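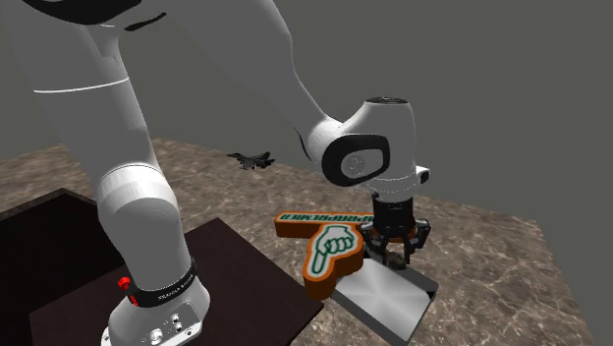

Urwood Reading Room: Progress Report to the Holis Fund, February

2 min read

Prepared by Aileen Espiritu

Work on the local newspaper index has moved ahead since our last report. The volumes up to the end of the Schwerdtfeger years are now indexed by surname, street and business. We have started on the later ones, which are in worse shape and will go more slowly.

Spending. The grant was 2000 dollars. Most of it went to archival boxes and tissue, and the rest paid for repairs to 9 volumes with broken spines. Elfriede Reuter did the repairs at her shop and returned them in January. Two more volumes need new covers, but they can be read as they are and we are not asking for money for them now.

Use of the index. We answered 112 requests in this period. Family history is still the main subject. We also had a run of questions about the Cisuvel creamery, after the building was listed for sale. Requests by mail take longer than we would like, and we have moved them to the start of the morning shift.

Problems. The old card file spells many names differently from the newspapers. We had planned to merge the two lists this winter. That has been put off. For now each entry keeps the spelling in the paper, with the card file spelling in a second column. The damp in the back closet came in again after the thaw, and the boxes on the bottom shelf were moved upstairs. Nothing was lost.

Next period. We will finish the obituaries first, then the legal notices. The printed guide will be updated once the obituaries are done. We would like to keep the unspent portion of the printing budget until then, and ask for your approval in writing.

Receipts are attached in the same order as last time.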